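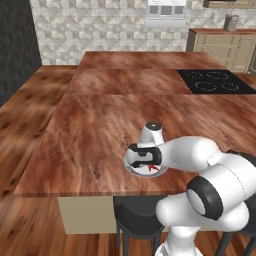 1/ Fault notes: the Zwahlen arm controller and the grip-force spike in the simulated kitchen

Posting these because two groups have asked why we pulled the September build of Pluvon. Short version: the gripper commanded a force it was not supposed to be able to command, and the safety limiter did not see it.

2/ Setup. Prindeo kitchen environment, single arm, parallel tasks at the island and the refrigerator. Controller is Zwahlen, policy layer is Pluvon. Everything below is simulation. No hardware was run on this build.

3/ We ran 1,276 episodes overnight. 74 ended in a limiter stop, which is in the normal range for us. Another 20 should have ended in a limiter stop and did not. Those 20 are the subject of this thread.

4/ In each of the 20, commanded grip force went to 196 N for a single control tick and then returned to normal. The configured ceiling is far below that. The episode carried on and in most cases was scored as a success.

5/ That scoring is how it got through review. We filter on failed episodes first. A successful episode with a one-tick spike does not show up unless you plot raw commands, and the dashboard plots a moving average.

6/ First suspect was contact geometry. Small objects in a dish or on glass give the solver thin contacts, and thin contacts produce ugly numbers. We replayed the refrigerator tasks with the shelf contacts softened.
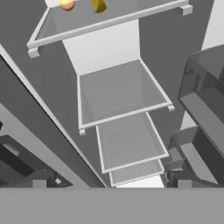 Refrigerator interior with the shelves at several heights, Prindeo kitchen.

7/ No change. Same 20 episodes, same tick, same value. A contact problem would have moved at least a little when the stiffness changed. An identical number every time points to something upstream of the physics.

8/ Second suspect was the unit conversion between Pluvon and Zwahlen. Pluvon sends grip as a fraction of maximum. Zwahlen multiplies by the maximum in its config file. We checked the file. The value in it was correct.

9/ The file was correct but it was not always the one in use. When a task switches between workspaces, Zwahlen reloads its config. For one tick during the reload it falls back to a compiled-in default maximum. The fraction is multiplied by that default.

10/ The limiter missed it because it reads its ceiling from the same config object. During the reload it also gets the default. So the command and the check were wrong together, by the same factor, for the same tick.

11/ All 20 episodes have a grip command active during a workspace switch. Most switches happen with the gripper idle, and a fraction of zero times any maximum is zero. Hence the low rate.

12/ Fix, as merged:
- The limiter ceiling is now a constant loaded once at startup, from its own file.
- Zwahlen holds the last valid config until the new one is fully parsed.
- If no valid config exists, the command is zero and the episode stops.

13/ We also changed the scoring. Any raw command over the ceiling now fails the episode, whatever the task result. This will make older success rates look slightly worse when they are rescored. Please do not compare across the change.

14/ Rerun on the fixed build with the same seeds: no spikes. The refrigerator tasks were rerun separately with forced config reloads at random ticks, including while reaching past the open door. Also clean. 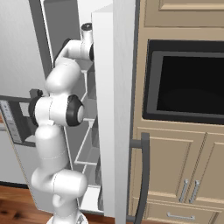 Bikcombe replied to ask whether the limiter should be sharing a process with the controller at all, given that a separate process would have kept its own ceiling through the reload.

15/ Agreed, it should not. Separate memory would have caught this one. It was put in the same process to save latency on the first version and never moved. Moving it is the next ticket, and hardware stays locked out until that is done.

16/ If you are on the September build: check whether your tasks switch workspaces with a grip command active. If they do, plot the raw command and not the average. Look at the tick right after the reload message in the log.

17/ Patch notes and the 20 seeds are in the Pluvon repository under known faults. If you find a spike at any other value, send the log, as that would be a different bug.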